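Subject: Re: [pelport-members] Court and pool hours from May
From: Rocío Bravo
Date: Oct 12, 2025

Answers to the points raised on the list, in the order they came in.
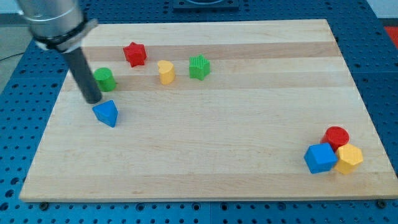 1. Court booking

> Can the booking window go back to 7 days? With 5 I can
> never get an evening slot on the Okine courts. Also, is
> the lap pool closing early again next season, and does
> the guest fee still apply to juniors?

The window returns to 7 days when the outdoor season opens in May. Until then it stays at 5. The limit applies per membership, so two people on a family plan share it.

2. Lap pool

Lanes close at 6 on evenings when the swim team trains — the schedule is posted at the Pernurik entrance. The shallow end stays open on those evenings. Lane ropes remain in place overnight.

3. Guest fees

Juniors pay no guest fee if they come in with a member. Adult guests sign in at the front desk and are charged to the member's account. We logged nearly 130 guest visits over the summer with no name attached, and those can't be billed. Please write legibly.

Locker renewals go to the desk, not to this list.

Rocío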